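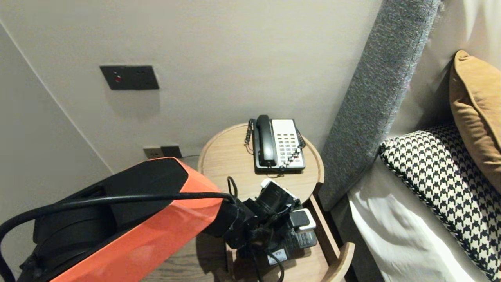

H. Garsdale

Figure 1. Corded desk telephone on a small round wooden table.

3. Resistivity survey at Dundale

3.1 Method

Electrical resistivity surveying measures how strongly the ground resists the passage of a current. Two metal probes pass a small current into the soil and a second pair measures the voltage between two other points. The result depends mainly on how much water the ground holds, how salty that water is, and how the spaces between the grains are joined. Clay usually gives low values. Dry gravel and sound rock give high ones, and a buried ditch may show as either, depending on its fill and on the season.

The probes were set out along straight lines at equal spacing. Widening the gap between the current probes draws the reading from greater depth, at the cost of fine detail. The Wenner arrangement was chosen for the main lines. It gives a strong signal in noisy ground and responds well to layers that lie nearly flat, as was expected from the borehole records at Eston. It is less suited to steep edges, and the western margin of the site was therefore surveyed again with a dipole-dipole arrangement.

3.2 Field procedure

The survey covered 14 lines, each 100 m long, with a probe spacing of 2 m. All lines ran from the old field boundary towards the stream, so that they crossed the suspected channel as squarely as the ground allowed. Fieldwork took place in August, after a dry spell. The topsoil was hard and contact between probe and ground was poor in several places. Where the contact resistance was too high for a steady reading, salt water was poured around the probe and the measurement was taken again once the value had settled. Probes which still gave unsteady readings were left out of the set, and the affected points are shown as gaps in the sections.

Each reading was repeated with the current reversed. This removes most of the error caused by charge building up at the probes and by natural currents in the ground. Pairs that did not agree within the limit set for the project were rejected before processing.

A wire fence crosses the three northernmost lines. Its effect can be seen in the raw values as a narrow band of low resistivity which does not change with depth as a natural feature would. These readings were kept in the archive but were not used in the model.

3.3 Processing

Field readings give an apparent resistivity, that is, the value the ground would have if it were the same throughout. To recover a more realistic picture, the readings were inverted with the Aksoy code, which begins from a uniform model and adjusts it in steps until the calculated values match those measured. A smoothness condition was applied. It prevents the model from fitting noise, but it also blurs sharp boundaries, and depths to the base of the channel should be read with this in mind.

3.4 Results

Three units can be separated on most lines. The uppermost is thin and uneven, and is taken to be dry topsoil and made ground. Beneath it lies a unit with values above 300 ohm metres, which matches the gravel recorded at Eston. The lowest unit is far less resistive and is read as clay.

The gravel is absent in a strip along the eastern side, where the clay rises close to the surface. A similar gap was reported from the Hokgate survey, although the lines there were too widely spaced to show whether it was continuous. At Dundale it can be followed from one line to the next without a break. The western margin is less clear. The two probe arrangements place the edge of the gravel in slightly different positions, and a trench or a further borehole would be needed to settle the matter.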